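Count the fumbles, please

I've been reading the Firncombe write-up on and off since September, and I keep getting stuck on the same line. They collected 1202 demonstrations of a person sorting small stuff with a pair of hand-held grippers, threw out every one with a drop or a second try in it, and trained on the 700 that were left. Clean data in, clean robot out. I get why people do it. I did it myself for a long time!

But I think it's a mistake, at least for little slippery things, and I'm going to grumble about it for a few paragraphs.

If you haven't spent an afternoon with grippers on your hands (I have, my thumbs still remember), the thing you learn fast is how little you feel. You've got two stiff fingers and a linkage between you and the object, so you end up watching the tips like a hawk. You come in a bit crooked, the thing rolls, you back off and come in again. That backing off is the skill. It's the part I'd most like a robot to learn, and it's the first thing to get cut.
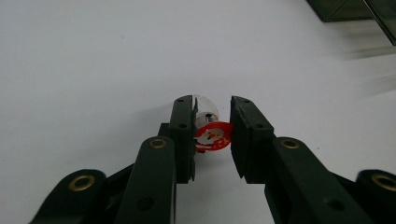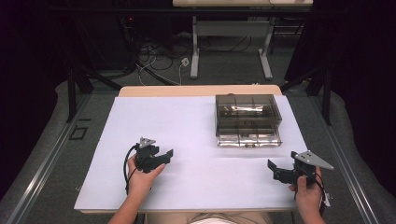
A clear capsule and a red sticker between the fingertips, and the two-handed setup with the compartment box on the table.

Now think about what the policy sees if every recording goes perfectly. It has never been a little bit wrong. So the first time it closes on the edge of something round and the thing squirts sideways, it has no idea what comes next, and it carries on to the box with nothing in its fingers, very proud of itself. I've watched ours do this on a bad day and it's kind of heartbreaking.

We tried the other way on a small scale, which we called Pastell for no good reason. Same task, same people, all the fumbles left in, and only the truly hopeless recordings removed (19 of them, mostly someone sneezing or the cable getting caught). The motion came out uglier. It dithers. It also went back for dropped pieces more than eight times in one morning, and the clean version never did that once.

Is that proof? No, it's one table and one set of hands, and somebody with a bigger lab should do it properly. There's also a fair worry that you teach the robot to fumble on purpose, and I don't have a great answer to that yet. Labeling the recovery parts might help.

But if you're writing one of these papers, at least tell me how many you threw away and why. And keep the files, disks are cheap.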